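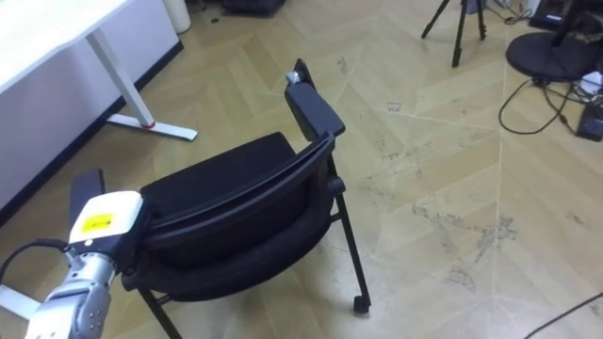
Our project asked one question: what rules should a student lab follow when a humanoid robot moves furniture in a room where people also work? We picked chairs because every room has them, and because a chair on casters is a sneaky object. It rolls and it swings around its own base, so it can end up somewhere the robot didn't plan for. The floor matters just as much. With cables lying in loops to the right of the chair and a tripod standing farther back, there is a lot for a caster to run into, and our first rule sheet said nothing at all about cables! That was fixed in version 3.

Team: Maham Dogar, Dwayne Hutchins, Lăcrămioara Furtună
Advisor: Tamsin Calloway
Handed in: 2/1/20

## How we wrote the rules

We started in October with the Wikdale lab handbook, which covers robot arms bolted to a bench. It's a good handbook, but it assumes the robot stays put. Dwayne went through it line by line and marked every rule that stops making sense once the machine has legs. Then we wrote our own sheet, tried it during chair runs, and changed whatever people kept getting wrong. We logged 174 runs in all. Reading the log back was way more fun than I expected, mostly because of Maham's notes in the margin.

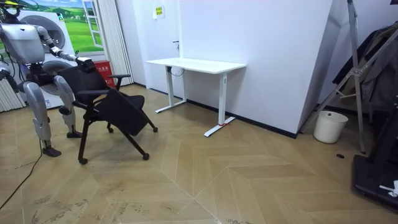 The rules that made it into the final sheet:

- One person holds the stop button and does nothing else. No laptop, no notes, no phone.
- Everyone else stays behind the tape line until the operator says "clear" out loud.
- Walk the floor before each run. Loose cables get moved or taped.
- Never steady the chair by hand while the robot has hold of it. If it slips, let it go.
- Swap the stop button holder every 15 minutes.
- Write down every stop, even the ones that felt silly.

## What changed along the way

The hand rule caused the longest argument. When a chair tips, you want to catch it, and Lăcrămioara pointed out that a written rule won't beat a reflex. So we moved the tape line back until the chair was out of reach. I love this fix. It's so simple, and it made the hand rule much easier to keep.

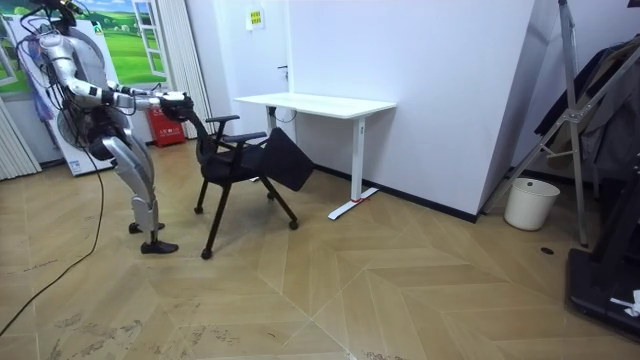 The last rule on the list also needed work. People skipped the log when a stop seemed like their own mistake, so we took the name column off the form. After that we got 31 stops written down, and plenty of them had useful comments. Several said the same thing: the operator's "clear" was hard to hear. We now ask for a raised hand along with the word.

## Still open

We only tested with one kind of chair, and we never tried the rules with visitors in the room. Tamsin Calloway thinks visitors need their own short sheet, and we agree. The Holloway group wants to borrow our form for their cart project next term, so Maham is cleaning up the template and adding a box for floor type.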